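Handheld gripper collection in wet areas – what rules do you apply?

Posted in Standards and Good Practice
Tags: data collection, household tasks, markers, site checks

We are writing a site procedure for household manipulation data and I am stuck on the section for sinks and counters. Operators use handheld grippers with a printed marker cube on each one, plus a head camera. Sessions are up to 2 hours. The grippers carry no ingress rating. The robot safety standards I have read cover powered arms and their guarding, and say very little about a person holding an end effector over a basin.

Specifically: is water permitted at all, how far apart should two operators work, and what should be checked before an episode counts as valid? I need a draft by Friday.

pillus_lab

3 replies, sorted by votes

Turell

I would split this into two documents. Operator safety belongs in an ordinary workplace risk assessment: electrical, slips, cables, lifting. Data validity belongs in the collection protocol. Mixing them produces a checklist that operators sign without reading.

For the first document, our rules at sinks are as follows.

Supply valve closed before the session, unless the task sheet calls for water. If it does, only grippers from the sealed set are issued.
Mains appliances near the basin unplugged, or moved out of arm's reach if they are not part of the task.
Closed shoes, dry floor, no loose cable between the operator and the counter.
One operator per basin. A second operator may work in the same room but takes a separate stretch of counter, and the two agree on who moves first when someone has to pass behind.

For the second document, marker visibility is the item that fails most often. We require both cubes to be in the head camera view at the start of each episode, with no tape, glare or fingers over the printed faces. Each cube has its own pattern, and left and right are entered in the session log. A swapped pair is easy to miss and makes every episode in the batch suspect. We lost 400 episodes that way in December.
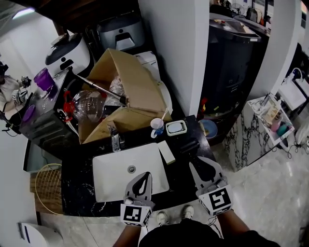 Clutter is a separate question. We do not clear the counter completely, as a bare surface gives poor training data. The rule is that anything left out must be stable, unbreakable if dropped from counter height, and free of personal information such as labels with names or addresses. Items outside the task are left where they are for the whole batch – if one is moved, a new batch number is opened.

Bakos

Unplug everything and don't use water. We have done roughly 3000 episodes dry and had no trouble. Never bothered with a written procedure.

Dendinari

Agree with Turell on splitting the documents. The reply from Bakos is fine for a pilot but will not pass an outside review, where the first request is normally for the written assessment.

Two additions. First, the head camera narrows what the operator can see downward, so give the assessment a line for trip hazards at floor level: bins, baskets, bags. We walk the floor before each session and again after any break. Second, set a time limit on continuous holding. Our limit is 24 minutes, then a rest with the grippers put down on a marked area away from the basin. The figure came from our own operators' reports and I would not cite it as a standard.

On spacing, we have no fixed distance. We test it: both operators extend their arms fully with grippers in hand, and if they can touch, they are too close.

pillus_lab

Thanks. Splitting it. The batch number rule for moved items was missing from our protocol and is going in. Still looking for wording on how to define the sealed set if anyone has it.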